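Stokent digs out after the big one, and I've got a few thank-yous to hand out

For release: 6 a.m., Stokent Town Office

Well, that was a storm! I've lived in Stokent most of my life and I can't remember the snow coming down sideways for that long. By supper the plows were turning back at the Clutard hill, the wind had taken the sign off the curling rink, and Main Street was as quiet as I've ever seen it. One fellow went by on cross-country skis with a bag of milk under his arm. I waved, he waved, and that was the evening rush.
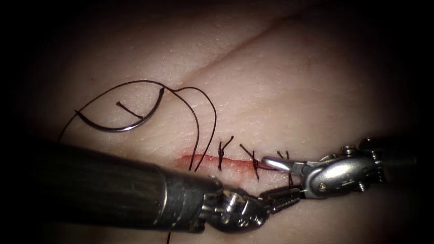

By Leandro Godoy
Roads and Winter Services, Town of Stokent

So where are we this morning? All the main routes are open, including the Ilto Road as far as the grain elevator. Past the elevator you'll find one lane and a lot of drifting, so please give it until noon if your trip can wait. The side streets are coming along. Our crews start with the hospital and the fire hall, then the bus routes, then the school streets, and after that they work outward from the middle of town. If you live on a crescent at the edge of Monti Heights (as I do), you're near the bottom of the list, and I've heard about it from my own neighbours, believe me.

We had 11 plows and graders out overnight. One of them spent a good while in the ditch by the Clutard turnoff and had to be pulled out by a farmer with a very large tractor, who wouldn't take a cent for it. I owe him a coffee. The operators have now swapped over and the night crew has been sent home to bed, so if you see a truck parked in front of a house with the blinds drawn, kindly keep the snowblower on the other side of the driveway.

The power went out in 780 homes, mostly on the Ilto side, when a line came down behind the feed store. All but 30 were back on before breakfast. Those last ones are out along the lake road, and the line crew can't get in until we've cleared it, so that's where our biggest grader is headed as I write this. If you're one of those households and you need a warm spot, the Monti Community Hall is open with soup on the stove and plenty of outlets for your phone. Bring the dog, too. There's a back room for pets and somebody has already brought in a parrot.

Schools are closed today, all of them, and the buses aren't running. The library is opening at 1 p.m. and the pool is staying shut. Garbage and recycling will be picked up one day late all week — please keep your bins off the street in the meantime, as the plow blades don't play nicely with them. I went past a blue bin at five this morning that had been folded like a taco.

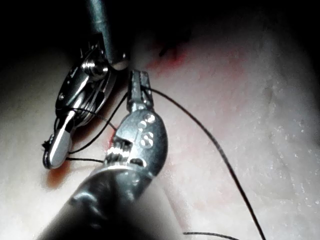
Will the town clear the ridge of snow the plow leaves across my driveway?

In most cases that one's up to you, sorry to say. If you're signed up for the seniors' and accessibility program, a crew will come by and open it up once your street has been plowed. You can sign up by phoning the town office, and a neighbour or family member can call for you.

A few more bits and pieces. The overnight parking ban is still on and it covers every street in town, cul-de-sacs included. We'd much sooner knock on your door than tow you, and our bylaw folks did a lot of knocking last night, but they can't get to everyone. If your car has been moved, call the office and we'll tell you where it is.

If there's a hydrant near your place, please dig it out when you do your walk. A shovel's width all the way round is plenty. And don't push your snow across the road, even if the other side has more room. It freezes into a lump and the next driver finds it the hard way.

Our phone line took 456 calls between supper and midnight, and I'm told nearly everyone was lovely about the wait. Thank you for that. Thank you also to the girls' hockey team, who got stuck in town after their game, slept on the rink floor and then shovelled out the whole front entrance before their bus driver was up.

The forecast has a bit more snow coming this evening — flurries, with the wind easing off — and then a clear, cold night. I'll send out another update at 4 p.m. with the state of the Ilto Road and the lake road.

Media calls can come straight to me at the Stokent Town Office. If I don't pick up, I'm probably out in a truck, so leave a message and I'll ring you back.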